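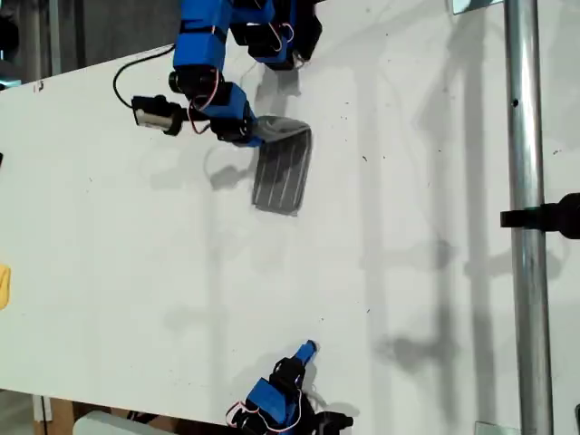 Aujourd'hui, je vous parle des ombres, parce que c'est mon sujet préféré depuis que je suis toute petite (j'avais très peur de la mienne dans l'escalier !). Une ombre, c'est un endroit où la lumière n'arrive pas bien, parce que quelque chose lui barre la route. La lumière file tout droit, elle ne sait pas faire le tour des objets. Regardez la grande table blanche : les ombres y sont surtout grises et douces. C'est qu'un peu de lumière arrive quand même, par les côtés ou en rebondissant sur les murs.

Et pourquoi certaines ombres ont-elles un bord bien net, alors que d'autres sont toutes floues ? Ça dépend surtout de la taille de la lampe. Une toute petite lampe fait des bords nets. Une grande fenêtre un jour de nuages, elle, donne des ombres si pâles qu'on les cherche !

On essaie ? Prenez une lampe de poche, éteignez le plafonnier et mettez votre main à 20 cm du mur. Maintenant, rapprochez-la à 2 cm. L'ombre rétrécit et son bord devient plus net – moi, je peux y jouer toute une soirée.

Dehors, c'est le Soleil qui fait la lampe. En avril, tracez votre ombre à la craie dans la cour à 10 heures, puis revenez à midi. Elle aura tourné et raccourci, et vos pieds seront pourtant au même endroit.

Liesbeth Nijs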